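Wiping Day: The Big Table

26/06/2024

Welcome back to the gallery! We've been in the Nurley building for five years now and the table in the meeting room has had a hard life – coffee rings, marker, one truly terrible incident with a burrito. Here are my notes for anyone who looks after a big shared table and wants to compare methods. I'm no expert. I just like a shiny surface more than most people do.

Rodrigo Barrios picked the table out back when we moved in (he got it from an office clearance over in Cantero for 900 dollars, chairs included) and he still asks after it like it's an old dog. Rodrigo, if you're reading, it's doing fine!

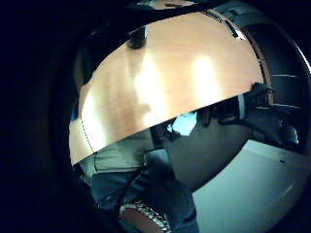 The tabletop, with the light bouncing off it. 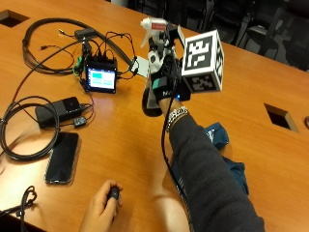
White spray bottle in hand, blue cloth next to the arm.

My big thing is the cloth. I used paper towels for years and always ended up with lint stuck in the corners and streaks all the way down the middle, and then I got a pack of 25 cloths and never looked back. They get washed together every couple of weeks, no fabric softener, and hung over the radiator. A blue one like the one crumpled up beside the arm is for tables only – the yellow ones do the kitchenette, and please don't mix them up, because kitchenette grease on a glossy finish is a misery to get off. Spray the cloth first, then wipe along the length of the table and turn to a clean side when it starts to drag.

A few people have asked about the grommets, those rectangular openings in the top. Crumbs love them! I go around the edges with an old soft toothbrush and a barely damp corner of the cloth, and I never spray straight into them with all the cables we have running about the place. Phones and chargers get moved along as I go, half the table at a time, so there's always a dry side to put things on.

Next up is polish. I'm torn between the Jando wax, which smells lovely but takes 40 minutes of buffing, and the Tando cream, which goes on fast and leaves fingerprints if you so much as look at it. I'll try one at each end and post the results before the December get-together. If you have a favorite, leave it in the comments, and tell me what kind of finish you're using it on.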